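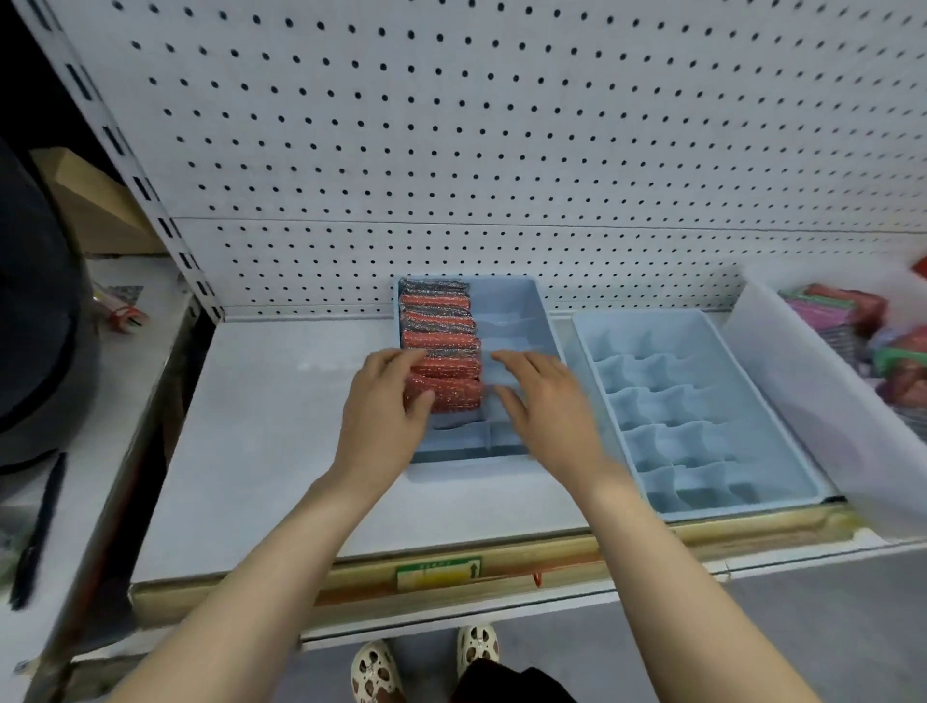

Where Does the Sponge Go? Product Placement and Purchase Time in a Small Household Goods Store

Final report, Introduction to Consumer Behavior
Group members: Marichka Onyshchenko, Junhao Qin, Deming Peng
Submitted 20th April

Background

Our group wanted to study luxury watches. The watch store did not want to be studied. We then wrote to several other businesses and got one yes, from Kakine, a household goods store a short bus ride from campus. Kakine sells mops, buckets, clothespins, drain covers and a great many things for scrubbing other things. The owner, Guoqing Xiao, agreed to let us rearrange one aisle as long as we put it back afterward and stayed out of the way on Saturdays.

The textbook chapter on store layout says that shoppers notice products at eye level first and that low shelves suit heavy, cheap or planned purchases. Most of the research behind that chapter was done in supermarkets, where people buy cereal and have feelings about it. We could not find much on whether the same rules hold for cleaning supplies, a category in which people mostly want to leave.

Research question

Does moving small cleaning items from a low shelf to an eye-level shelf change how many shoppers pick them up, and how long they take to do it?

We expected that eye-level placement would raise pickups and shorten the time. Junhao also expected that shoppers would buy more expensive items at eye level. We let him have his own hypothesis.

Method

We observed the cleaning aisle for two weeks in the spring term. In the first week everything stayed where Mr. Xiao normally keeps it, with scrubbers, sponges and small brushes on the lowest shelf. In the second week we moved those three kinds of product to the shelf at adult eye level and moved the drain covers down to take their place. Prices stayed the same. So did the signs, including one for a sale that ended in September.

An observer stood at the end of the aisle with a clipboard and recorded each adult who entered. A visit counted as a pickup if the shopper lifted at least one product from the three groups. Time was measured by stopwatch from the moment the shopper entered the aisle to the first pickup. We did not record names or ages, and a notice at the door told customers that a class project was going on. Several of them read it and then asked us where the batteries were.

We recorded 441 visits in all. Of these, 308 ended without anyone touching a scrubber, sponge or brush, and 133 ended in a pickup.

Results

In the first week, with the products low, there were 62 pickups. In the second week, with the products at eye level, there were 71. This is an increase, and we were very pleased with it until Deming pointed out that the second week also had more visitors. There were 209 visits in the first week and 232 in the second, so the share of visits with a pickup went from 29.7 percent to 30.6 percent. We ran the test we were taught in class and the difference was not significant. We ran it again in case it had changed its mind.

Time to first pickup was more interesting. The median was 14 seconds in the low-shelf week and 19 seconds in the eye-level week, the opposite of what we predicted. Going through our notes, we found that many of the slower shoppers in the second week had walked to the old spot, looked down, found drain covers and stood there for a while.

Junhao's hypothesis was not supported. Shoppers bought the cheap sponges at both heights.

Interview with the owner

After the second week we spoke with Mr. Xiao for half an hour. He was not surprised by any of it. In his view, most of his customers are regulars who know the aisle the way they know their own kitchen, and moving the scrubbers up did them no favors. He told us that he once moved the light bulbs and heard about it for a year.

He also said that low shelves have a practical side our textbook leaves out. Small packages stay upright better in divided trays, the trays take up depth, and his upper shelves are shallow. During the second week, a row of sponges fell on Marichka twice. We have not included this in the data.

Limitations

The store is small and we only had one of them. The two weeks differed in weather – it rained on four days of the second week – and rain may affect who goes out to buy a brush. We could not tell regulars from new customers, and this now looks like the variable we should have planned for. Our stopwatch readings depend on the observer's judgment, and Deming's are consistently a second longer than everyone else's.

It is also possible that a student with a clipboard makes people shop differently. One man put a sponge back after making eye contact with Junhao.

Discussion

Our results suggest that in a store with many repeat customers, the usual spot may matter as much as the height of the shelf. We would want a longer study before saying this with any confidence. A third and fourth week at eye level would show whether shoppers learn the new location and the extra five seconds go away. A follow-up could also ask each shopper at the door how often they come in, a question that takes very little time and that we thought of on the last day.

All products were returned to the lowest shelf at the end of the project. The drain covers are back where they were too, except for one box, and Mr. Xiao says he likes it better there.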